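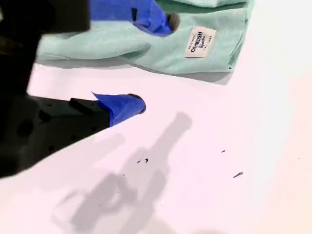 Blue painter's tape, lifting at one corner.

A wall is never just a wall
Adjoa Tsikata has painted other people's houses for most of her working life. She has opinions about your hallway.

Adjoa Tsikata is looking at my skirting boards. I had asked her round to talk about decorating, and had hoped we might do it in the kitchen, where the light is poor. We have got as far as the hall.

"Who did these?" she says.

I say that I did.

"Right," she says, and writes nothing down, which is worse than if she had.

Tsikata runs a small painting and decorating business in Nirnon, the kind that has no website and a waiting list. She also teaches an evening class on the subject at the old library in Rament Street, to people who have usually started the job already and would like to be told how to stop. The class fills up every January. She puts this down to Christmas, when people have relatives to stay and see their own spare room through the eyes of an aunt.

"They come in very cheerful," she says, once I have steered her to a chair. "They've bought the paint. They've always bought the paint. I say, what have you done about the walls, and they say, well, we're going to paint them."

What she would like them to do about the walls takes up the first four weeks of the course. There is washing, filling, sanding and then more filling, in the places that the sanding has shown up. Nobody opens a tin. Every year a few people ask for their money back.

"I had one man, lovely man, he brought his own roller every week in a carrier bag. Every week he took it home again. I felt for him. But his ceiling had been painted over damp for what looked like generations and he wanted to put a nice cream on it. You can't put a nice cream on that. It's like putting a hat on a flood."

She did not set out to be a decorator. She left school wanting to work in a bank, and did, for two years, at a branch that was being refurbished for the whole of the time she was there. The decorators got a radio and the staff did not. She noticed, too, that at the end of the day there was something to see where they had been, and she could not say the same of the mortgage desk.

"I asked the older one if he needed anybody. He said could I stand on a ladder. I said I didn't know, and he said that was the first sensible answer he'd had."

The older one was Iddrisu Korletey, who took her on and taught her for six years, mostly by saying "hm" from the doorway. He has retired now, and lives a few streets away in a flat which, she tells me with something like pain, is papered.

"Woodchip," she says. "In the bedroom. He says he likes it. Forty different people must have paid that man to scrape it off for them." She stops to think. "Well. A lot of people."

I ask what she learned from him, and expect something about brushes. She says she learned to have lunch. Korletey sat down at noon wherever he was, on whatever was there, and ate for as long as it took. The paint went on drying without him. Younger decorators tend to work through, she says, and you can find the exact place on a wall where they should have had a sandwich.

"It goes thin and cross. You can see it from the street."

There is, I suggest, a lot of advice about nowadays. Anyone with a phone can watch a person in clean overalls do up a bathroom while a ukulele plays. Tsikata has watched plenty of these and says some of them are very good. Her complaint is with the editing.

"They do the cutting in, and then there's a little swish, and it's the next coat. Where's the afternoon? My whole job is in the swish."

She is kinder than I expected about tape. I had been led to believe that proper decorators despise it, and had rather hoped to hear mine run down. She uses it herself on glass and on awkward joins, and thinks people who boast of never touching the stuff are showing off. Her quarrel is with leaving it on. People mask a window beautifully, paint round it, go away for the weekend, and come back to something that has to be taken off with a blade and a good deal of language.

"And press the edge down. Run your finger along it. If you've got a corner sticking up, the paint will find it. Paint is nosy."

Does she charge to put such things right?

"I charge more."

We move on, against my better judgement, to colour. I have prepared the hall by telling her it is a warm grey. She says it is a Voruveo colour and names the shade before I can find the tin, which was a mistake to go and look for. It turned up behind the boiler with the brush still in it.

She has lived through several fashions. There was magnolia, which she defends as a colour that never hurt anyone. Then came the single red wall, usually behind a television, and after that the long grey years, when she would arrive at a house in the morning and have to be told which rooms had been done. Lately it has been green. Her niece, Afia Akolgo, who joined the business straight from college, keeps up with these things and is sent in when a customer starts using the word "palette".

Akolgo rings during our conversation, as it happens, to ask about a stairwell. I hear only one side of it, and the side I hear is "No. No. Is he? Then let him." When she has hung up, Tsikata explains that a customer wants his banisters black and his wife has not been told.

"You get pulled in," she says. "People think it's the paint they're arguing over. I did a house for a couple who went through seven whites. Patches all up the landing, every one with its name in pencil underneath. He wanted one and she wanted another, and I'm stood there with my hands in my pockets thinking, those two are the same tin. I mean it, they were. I'd run out of the one he liked."

And which did they choose?

"They moved."

She is careful about what she repeats, and most of the stories I liked best came with an instruction to leave them out. A decorator is in a house for days. She sees the post. She has moved wardrobes and found presents, letters, a full set of golf clubs that were supposed to have been sold. The rule, passed down from Korletey, is that you put it all back as it was and talk about the weather. She will say only that more people than you would think paint neatly round a piano.

The work itself is harder on the body than it looks. Her right shoulder clicks, which she demonstrates, and ceilings are now mostly left to Mohammed-Awal Baidoo, who is tall and does not mind. Baidoo came to her by way of the evening class, where he was the only student who had ever asked to do the sanding again. She offered him a job at the tea break. He wanted to know if there would be woodwork, and seemed worried that there might not.

I telephoned him later to check this, and he said it was true, and that he had doors at home he was not yet happy with.

Another former student, Sena Mahama, has taken a different lesson from the course. She told me she had attended every class, filled two notebooks, understood for the first time what was involved in doing a room properly, and gone home and booked Tsikata.

"That's a good result," Tsikata says when I pass this on. "I'm not precious. Some people should do it themselves and some people should go to the pub. The class is to help you find out which."

By now it is getting on for four o'clock and she has a front room to look at across town, above the Ñahui café, where the owner would like something "cosy but clinical". She finishes her tea standing up. On the way out she pauses in the hall again and bends to my skirting boards, and for a moment I think she may be about to find something nice to say.

"Gloss over emulsion?" she asks.

I tell her I'm not sure what was under it. She presses a thumbnail to the top edge, quite gently, and a strip of white comes away as long as a ruler. Underneath it is pale blue, and under that a brown that must have been there when the house was built. She turns the strip over in her fingers with real interest.

"That brown's gone on lovely," she says. "Somebody had their lunch."

She hands me the strip, tells me the next class starts after the holidays and that I should bring an old shirt, and asks if I know the quickest way round the roadworks.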